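Ondaler 小剧场《Maglaya》观后:声场与调度笔记

上个月在 Ondaler 看了音乐剧《Maglaya》,坐了两个不同的位置,一次池座第二排,一次楼座最后一排。剧情网上已有不少人写过,这篇只记声音和调度。

场子有 284 座,三面围合,舞台比池座首排高 60 厘米。乐队没有乐池,放在舞台后方的半透纱幕之后,鼓组单独隔在侧台。这种布局的直接后果是人声与伴奏几乎同轴,靠近舞台时主唱的直达声占优,歌词清楚;到了楼座,中低频堆积明显,第一幕的四重唱听不清内声部。

扩声方面,主扩为左右两组小型线阵,台唇另有补声。个人头戴话筒的电平给得保守,对白段落基本接近自然声,进歌时推子上得平滑,没有听到突兀的切换。混响时间偏短,适合念白密集的段落,慢歌的尾音则显得干。第二幕开场的独唱,后半段明显加了人工混响,衰减略长,与前面的对白衔接不太统一。
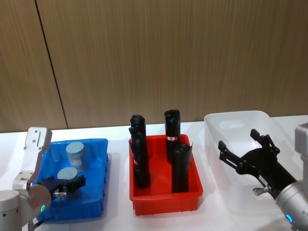 Fellmont 在上一篇观演笔记下面留言说,楼座的问题不全在厅堂,他去的那场坐在楼座侧面,四重唱能分出四个声部,低频也不重,他怀疑是中轴线上左右两组低音叠加所致。这个解释说得通。我两次都坐在中轴附近,没有侧面的数据,只能存疑。

调度上,全剧只用一个转台,景片靠演员在暗转中推换。最长的一次换景被一段弦乐间奏盖住,间奏本身写得比较薄,动机只是把序曲主题移低后反复。灯光以侧光为主,面光很少,三面观众都能看到轮廓,代价是正面看表情偏暗。第一幕终场的群舞,队形按三个朝向轮换,侧面观众不吃亏,池座正中反而有一段只能看到背影。

编曲署名是 Clumero。配器为双键盘、弦乐三件、单簧管、贝斯和鼓,单簧管承担了大部分对位,第二幕的二重唱里它与女声同度进行,音色融合得很好,是全场我最满意的一段。

7 月还有一轮加演,楼座票 600 元起。打算买侧面的位置再听一遍四重唱,顺便核对低频。

6月9日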